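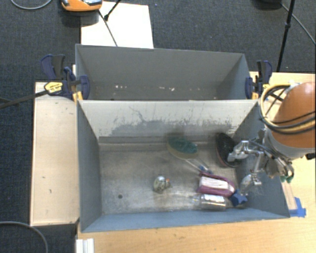
4. Preparar las cubetas y repartir los objetos

Las cubetas Fallosier se entregan de dos en dos y están pensadas para trabajar así, una delante y otra detrás, compartiendo el lado largo. Antes de meter nada conviene dedicarles unos minutos con calma, porque todo lo que se haga bien ahora se agradece después, cuando ya estén llenas de cosas y dé pereza vaciarlas. Las paredes altas, inclinadas hacia dentro, ayudan a que los objetos pequeños se queden en el fondo, y un fondo con señales de desgaste como el de la cubeta delantera sigue siendo perfectamente válido para el uso diario. Tampoco hace falta llenarla: con un cepillo de fregar, un envase de color magenta, una estrella azul oscuro y poco más, cada cosa se distingue bien de su vecina y todavía queda sitio libre a la izquierda.

Si es la primera vez que monta un puesto de clasificación Mellix, le pedimos que lea la sección entera antes de empezar. Son pocas páginas y se leen con un café.

4.1 Lo que va a necesitar

Las dos cubetas grises, vacías.
Un paño suave que no suelte pelusa.
Jabón neutro y agua templada.
La hoja de surtido que viene en la carpeta Tazi.
La bolsa de objetos que corresponda a esa hoja.
Una mesa firme, con un mínimo de 45 cm libres por delante para poder apoyar los brazos.

4.2 Colocar las cubetas

1. Retire el cartón de protección de las dos cubetas. Guárdelo doblado, que viene muy bien si algún día hay que trasladar el puesto.

2. Ponga primero la cubeta trasera y empújela con suavidad hasta que deje de moverse sobre la mesa.

3. Acerque la cubeta delantera hasta que los dos lados largos queden juntos en toda su longitud. Pase un dedo por la unión: no debería caber una moneda. Si cabe, separe las dos y vuelva a empezar desde el paso 2.

4. Compruebe que ninguna de las dos cojea. Apriete con la palma en cada esquina, una por una, sin prisas. Una cubeta que baila un poquito al principio acaba bailando mucho.

Nota: la cubeta delantera es siempre la que se tiene más a mano y, por tanto, la que más trabaja. Es normal que su fondo envejezca antes que el de la otra. Puede intercambiarlas cada 3 meses; las dos son iguales y encajan en cualquiera de las dos posiciones.

4.3 Limpiar el fondo

5. Humedezca el paño con agua templada y unas gotas de jabón, escúrralo bien y páselo por el fondo en una sola dirección, de izquierda a derecha. Insista en las esquinas, que es donde se esconde el polvo.

6. Repase después las paredes, de arriba abajo.

7. Seque con la parte limpia del paño y deje las cubetas abiertas al aire un buen rato antes de continuar. Mejor que sobre tiempo.

PRECAUCIÓN: no use estropajo metálico ni polvos abrasivos. Las marcas de roce no estorban, pero los arañazos profundos retienen suciedad y luego no hay manera de sacarla. Tampoco utilice agua a más de 40 °C.

4.4 Elegir el surtido

Un buen surtido mezcla formas que se parezcan poco entre sí. Doaa Bouazza, que redactó la primera hoja Tazi y nos ha ayudado a revisar esta, recomienda combinar siempre algo largo, algo redondeado y algo con puntas, y añadir al menos un objeto que brille. Los brillantes y los transparentes cuestan más de localizar sobre un fondo de aspecto metálico, así que merece la pena incluirlos desde el primer día y acostumbrarse a buscarlos.

8. Vacíe la bolsa sobre la mesa, nunca directamente en la cubeta, y compare lo que tiene con la hoja de surtido.

9. Aparte lo que esté roto, pegajoso o demasiado gastado para reconocerse. Los cepillos se pueden reutilizar mucho tiempo si las cerdas siguen en su sitio – sacúdalos antes, eso sí, y mire que no quede nada enganchado.

10. Revise los envases y las botellas. Tienen que estar vacíos y bien cerrados. Un resto de líquido, por pequeño que sea, termina tarde o temprano en el fondo y obliga a repetir todo el apartado 4.3.

11. Compruebe el peso total. Ninguna cubeta debe cargar más de 700 gramos durante el uso normal. Cualquier báscula de cocina sirve para esto.

4.5 Repartir los objetos

12. Deje los objetos en el fondo uno a uno, con la mano dentro de la cubeta. No los deje caer desde el borde.

13. Tumbe las botellas y los envases alargados. De pie se vuelcan al menor golpe y arrastran a los demás.

14. Los cepillos con mango pueden ir en diagonal, con la cabeza hacia la pared trasera y el mango hacia el centro. En esa postura se agarran con comodidad y ocupan menos de lo que parece.

15. Reserve para las figuritas y otras piezas menudas un hueco algo apartado del grupo. Cuando quedan debajo de un cepillo se tarda una eternidad en encontrarlas, y hay quien las da por perdidas y pide recambio.

16. No intente que quede simétrico. Un reparto desigual, con casi todo hacia un lado, es tan correcto como cualquier otro, y de hecho se parece más a lo que pasa en un cajón de verdad.

Nota: si dos objetos se tocan no pasa nada. Si uno tapa al otro por completo, muévalo un poco hasta que asome.

4.6 Antes de dar la cubeta por lista

17. Mire la cubeta desde arriba y repase la hoja de surtido línea por línea. Marque cada objeto con un lápiz blando, para poder borrar y aprovechar la hoja la próxima vez.

18. Verifique que nada sobresale por encima del borde.

19. Anote en el reverso quién ha hecho la preparación. En el taller de Brirnville lo hacen así desde el principio y Othmane Hajji, que lleva el almacén, asegura que le ahorra muchas llamadas.

PRECAUCIÓN: no traslade las cubetas cargadas. Vacíelas primero, muévalas y vuelva a repartir los objetos desde el paso 12.

Las piezas de recambio y las hojas Tazi sueltas se piden con el formulario del final de la carpeta. El procedimiento para vaciar y guardar las cubetas se explica en la sección 5.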